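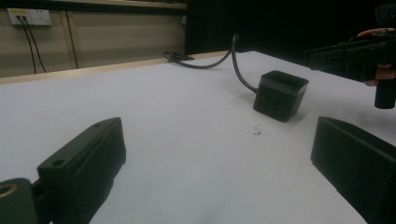

The black cube and its cable on a white tabletop at Workmont.

Vamia wants offices to stop crawling under desks for a place to plug in. Its answer is a small black cube on a thick cable, meant to sit on top of the table, and the company says 500 of them will go to shared workspaces in August.

The first 200 are promised to Workmont, which rents desks by the month. Workmont has been asking for more outlets for years, and it is easy to see why it said yes. It is harder to see what is new. A block on a cord has been sold in hardware stores for a long time, and the cord still has to go somewhere. On a white table, a thick black cable looping toward the back edge is not easy to miss.

Sorin Golob, who runs the project for Vamia, said the cube "gives people their table back." Asked how, he said users could push it aside.

Vamia says it tested the cube at more than 900 desks. It did not say for how long, or what users disliked. A summary was requested and had not arrived by 4 p.m.

Rolland, which supplies furniture to Workmont, said it has no plans to change its tables to hide the cable. Vamia has not published a price - Golob would say only that it will be "fair" - and orders from other offices open later this year.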